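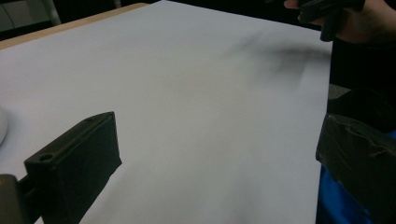
*Gripper camera, station 2. White sheet between the fingers, second operator's hand at right.*

**Ticket:** 113
**Opened:** 20th May
**Opened by:** Rehema Shemweta, Ollgate
**Assigned to:** Safta Ardeleanu
**Product:** Plirka hand-held gripper, tracking software Brarkora
**Priority:** Medium
**Status:** Closed, one item moved to a new ticket

## Problem as reported

The position track from the gripper slides sideways when the tool is held over the large white sheet. The operator keeps the tool still and the track keeps moving, mostly to the right. On the bare wooden tabletop the same tool tracks fine.

When the drift gets big enough, Brarkora drops the track and starts a new one from zero. The recording carries on with no alarm. We only found it when the replay arm drove its fingers into the tabletop. The force limit stopped the arm. No one was near it and the fingers were not damaged, but I have stopped all replay from station 2 until this is sorted out.

Steps to reproduce:

1. Tape the sheet flat on the table.
2. Start a recording with the tool over bare wood.
3. Move over the paper until it fills most of the view.
4. Have a second person hold another tool above the right side of the sheet and move it.
5. Watch the track.

It doesn't fail every time. It fails more often with step 4 than without.

## Log

**Safta Ardeleanu**
Got the recordings, thanks. Please send the Brarkora log for the same session, and tell me whether the camera was recalibrated after the finger covering was last changed. The top of the right finger is creased in the picture and I'd like to rule out anything having shifted on that side.

**Rehema Shemweta**
Log attached. Covering was changed in October. Erasto calibrated after that and hasn't touched it again. He checked both fingers this morning and neither one moves on its mount.

**Erasto Rashidi**
Ran the calibration check anyway. Passes. I also swapped in the spare tool from station 1 and got the same drift over the paper, so I don't think it is the unit.

**Safta Ardeleanu**
Agreed, leave the hardware alone. The log shows what is going on. Brarkora wants at least 15 fixed points in view to hold position. Over the wood it has plenty. Over the sheet there is almost nothing for it to hold on to, just pale paper with very soft shading, and the count falls below the minimum.

It then takes whatever it can get. In the picture you attached there is a blurred dark streak on the upper right of the paper, which looks like a shadow from the black object in the hand. If the tracker picks up the edge of something like that and treats it as fixed, it will read the shadow's movement as the tool's movement. The fingers themselves are masked out, so they don't matter.

Can you run it with the second person standing well back?

**Rehema Shemweta**
Done. Less drift, but it still lost the track once near the middle of the sheet. So the shadow makes it worse and the blank paper is enough to cause it.

**Nafula Okoth**
Adding from the lighting side: I raised the ring lamp to 2,000 lumens and tried again. No improvement over the paper, and the shadows got harder. I have put it back to the old setting.

**Safta Ardeleanu**
Please try a printed sheet. The dot pattern in the Raju task folder will do. Matte paper, dots in the outer part only if the task needs a clean center.

**Erasto Rashidi**
Printed and taped down. Full session with the second operator working on the right side as usual, reaching over the paper. No drift that I can see and no resets in the log. Repeated it after lunch with Gladys on the tool, same result.

**Gladys Ndung'u**
Confirming the above. One complaint: the dots make it hard to see where small white parts are. Could we have them in light gray?

**Safta Ardeleanu**
Light gray is OK down to the contrast in the setup sheet. Go lighter than that and you will be back where you started.

## Cause

Too few fixed points in view over the blank sheet. Moving shadows on the paper were a contributing factor. No fault found in the tool, the fingers or the calibration.

## Actions

- Blank sheet at station 2 replaced with the dot pattern. Done, Erasto.
- "Stop recording on track loss" turned on in Brarkora at both stations. It was off. Done, Safta.
- Recordings with a reset in the log removed from the replay set. Done, Rehema.
- Replay at station 2 allowed again, reduced speed for the first run of each new recording. Done, Rehema.
- Replay arm should refuse a file that contains a reset. Moved to a separate ticket, owner Nafula.

Light gray version of the sheet is at the printer. Gladys will add the file to the Raju folder when it has been tried.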